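Brullero Match Shin Guards

Slip-in shin guards for league and school soccer. Hard outer shell, foam backing, sold in pairs with two compression sleeves. Sizes S to XL - measure from ankle bone to just below the knee. Weight in size M is 7 ounces a pair. Hand wash sleeves, air dry. Ships from Nurnstead within 10 days. Team orders: ask for the Cosside price list.
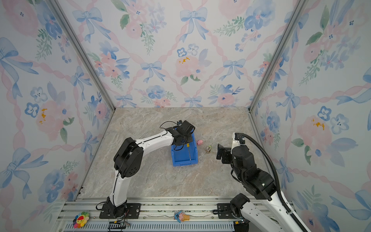
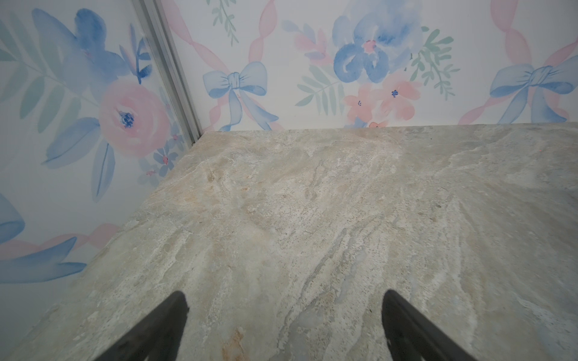 Nigatu wrote that the M runs short and the sleeves stayed put through a full season, starting in September.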